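Ground rules for two-arm box handling?
Birthe Skov

We're a small group running a two-arm bench and I got stuck with writing the house rules – one page, to hang up before August. The task is cardboard boxes. What do you all put on yours?

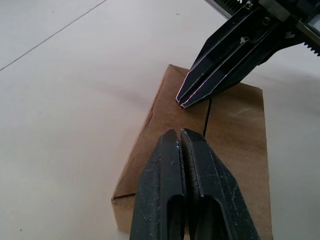 Both grippers over the box top, fingers closed on the near one.

My draft says one arm moves at a time near the box, slow speed until both have hold. Too strict?

Manolis Karamanlidis

Not too strict for a first version. Ours at Holtell started that way and we loosened it later. The rule I'd fight for is a marked line on the table for people. While the arms are holding something, hands stay behind the line, and whoever is closest to the stop button keeps it in reach. Write down who that is. We also log every stop, even the silly ones.
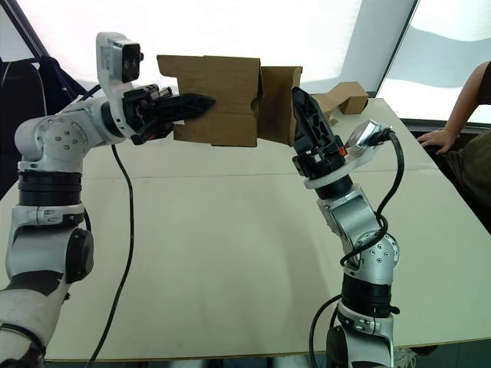

Does a slow speed limit mean I can skip the risk assessment?
A speed limit is one measure that comes out of the assessment, so you do the assessment first and write down why you picked that number.

Also route your cables before you write anything else, then put the routing in the rules.

Jean Geddes

What Manolis said. I'd add a rule for when a box is done. We go through lots of beat-up cardboard and people kept using the same one until the runs meant nothing, so now we retire a box at 9 runs or the first tear. Pick your own number! 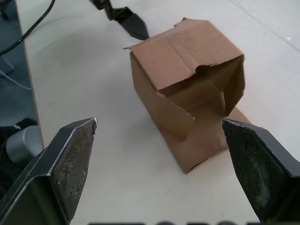
Torn open at the front, with creases and dents.

And keep it to one page, ok? Ours hit four and people quit reading it.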